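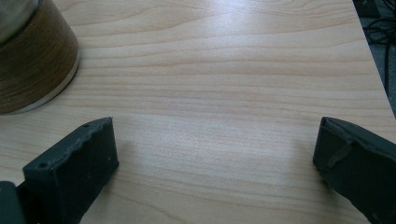 Open gripper over the table, nothing between the fingers.

What rules do you follow for hand-held gripper sessions?

Posted by Lonau, 8th August

I must write a one-page rule sheet for people who record table tasks with two hand-held grippers. We have 1144 episodes already, and every operator has his own habits. Which rules do you really check?

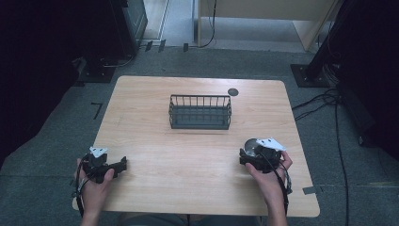
I mean mostly start position, cables and when to throw away an episode. My draft has two pages and I think no one will read it.

Flastimow

Start position first. Both grippers on the near side of the table, fingers open, nothing held. Cables go off the near edge and never across the work area -- a cable which pulls on the wrist changes the motion.
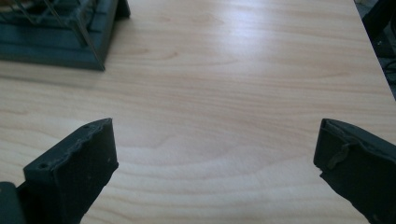 Look at the finger tips before each session also. We write down rough or torn edges with the episode number, and we change both fingers together, not only one. At Fledgate we rejected over 2625 episodes from a period when this was not written anywhere.

Medeiros

just delete the bad ones

Abelardo Espinoza

I agree with Flastimow, but please do not delete. Mark it as failed and keep it. For cups our rule is: hold by the two sides, below the rim, keep it upright.

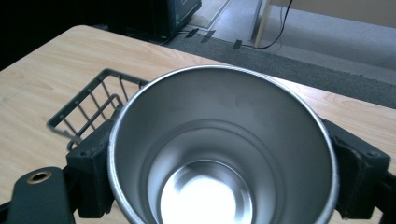

If the operator must correct the grip more than 2 times, the episode gets the mark "retry". Put the cup rule on the sheet with large letters -- the rest can go in a second document.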